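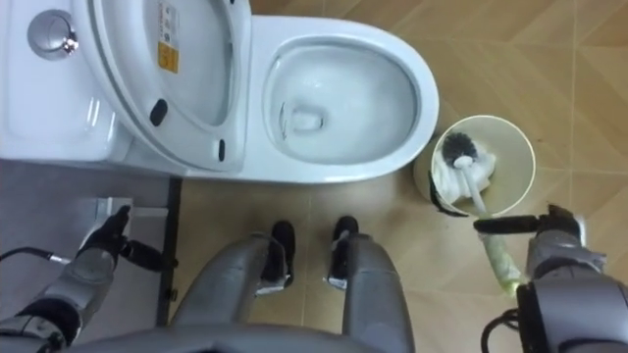

3.2 Entretien de la pince droite

Comme le montre la figure 1, la pince droite tient le manche de la brosse tout près du porte-brosse, et c'est bien elle, on s'en doute, qui nous a donné le plus de soucis !

Figure 1. Saisie du manche de la brosse, vue de la tête du robot.

Thu Vi démonte donc les doigts noirs toutes les 2000 saisies, les nettoie longuement (elle y tient beaucoup), puis refait le zéro de l'ouverture avec l'outil Clavetti avant de rebrancher le bras.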